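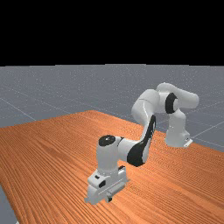
According to Ruwan Biswas, the Kneath table fault was never a collision problem at all, and calling it one sent people looking in the wrong file for weeks. Other accounts still list it under collision errors, and both labels appear in later writing on the subject.

The Kneath table fault is a failure in robot simulation in which the height of a virtual tabletop is stored in two places and the two values do not match. It was first described in February by users of Pondedico, a simulator for tabletop manipulation tasks, and takes its name from Kneath, the scene package in which it was found. A controller trained or tuned in an affected scene will stop at the wrong height when run on a real arm, and may press its gripper into the table.

Cause

A Kneath scene holds one model of the table for drawing and a second, simpler one for contact. In version 3 of the package the drawn surface was raised by 12 millimeters to fit a new floor. The contact surface was left where it was. In the viewer a gripper could be lowered into the top of the table with no contact force reported. Most test poses kept the fingers clear of the surface, so the mismatch did not show in ordinary use.

The planner used the contact model. Scripts that set the hover height by hand often used the drawn one. Where a program mixed the two – for example, hovering by one and descending by the other – the error appeared only in the last part of the move.

The Ukier incident

The best known case took place at the Ukier test shop, where a pick-and-place routine had been run 3,000 times in simulation without a reported contact. On the real arm the fingers met the bench on the first descent. The joint torque limit tripped and the arm stopped. One finger was bent and the wrist flange had to be checked for alignment. There were no injuries. The cell was fenced and the operator was outside it.

A review of the logs found 334 simulated runs in which the fingertips had passed below the drawn tabletop. None had raised a warning, as the checker read only contact forces.

Correction

A corrected package was released on May 8, 2020. It takes both surfaces from a single height value and refuses to load a scene if they differ. Older scenes must be converted by hand. The Starkier converter handles flat tables but not tilted ones, and 112 scenes in the public library were still unconverted when its index was last updated.

Users of older scenes are advised to lower the gripper slowly until contact is reported, then compare that height with the drawn surface. On hardware, a first run at reduced speed with a low force limit is recommended.

See also: Contact model; Protective stop; Tool center point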